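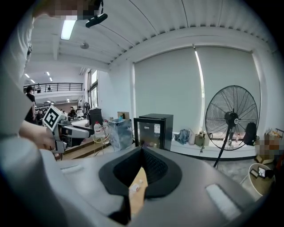

Two hand-held grippers, one with a marker cube on top

Wamness Pond Society > Meetings > Minutes > Fall

Minutes of the fall meeting, Saturday, October 21, 2023

Chair: Tullio Caputo. Eleven members present, two more by phone until the line dropped. Apologies from the Nillik Road families.

1. Last minutes
Approved with one correction. The heron was seen at the north inlet, and the September minutes had it at the south one. The heron people would like this on record!

2. Fall planting
What a turnout this was. The whole east bank is planted now, from the big willow down to the culvert, and we even had enough hands left over to clear the brambles behind the bench. Blue flag iris and pickerelweed went in at the water's edge with swamp milkweed higher up. Tullio had the planting map on his phone and promises to print it before the frost so we stop digging up our own bulbs (again).

We bought 3000 plugs from Busivero and they arrived in great shape. A few trays of sedge are left over. Agreed to heel them in behind the shed until spring. Anyone with a damp corner at home may take a tray, please write your name on the list inside the shed door.

3. Water testing
The Smadi kit has replaced the old strips and everyone who has used it likes it. Nitrate is down at both inlets compared with last fall. We had a long and very happy discussion of whether the new planting could be helping already — the general feeling was that it's too soon, and that the dry summer on the farm side is more likely. Keep testing every other week, same spots, before noon. Results go in the green book and not on the back of the feed receipts.

4. Frog count
The spring count will run again, and it will be bigger! The middle school wants to join in for the evening sessions. Chorus frogs were heard for the first time on the west side this year, which got a round of applause. We need more flashlights with red covers, and a parent with each group of kids. The recordings from this year are still on three different phones. Please send them in.

5. Boardwalk
Twelve boards at the far end are soft. Two quotes are in, and the lower one comes to $3000 with the railing. Grant money covers the boards only. Moved and carried to go ahead with the boards now and ask the town for the railing. The far end stays roped off until then, and that does include fishing.

6. Winter walk
Second Sunday in January, meet at the gravel lot. Last year more than 100 people came, so this time there will be two starts. Cocoa at the end as usual. If you have a big thermos, bring it.

7. Any other business
Duck feeding: new sign wanted, friendlier wording. Three drafts to be sent around.
The key to the shed is on the hook again. Thank you to whoever put it back.

Next meeting in the new year, date to follow by email.

Comments

dottie_m
I'd love a tray of the sedge if there is one left. Can I come by after work or is the gate locked by then?

R. Haines
Item 5, does roped off mean the little platform too? That's where I set up my scope.

pondside20
CHORUS FROGS!! I knew I heard them back in the spring. I have a recording, where do I send it?

Tullio Caputo
Gate is open until dusk, Dottie. The platform is fine to use. Recordings to the society email please, any format.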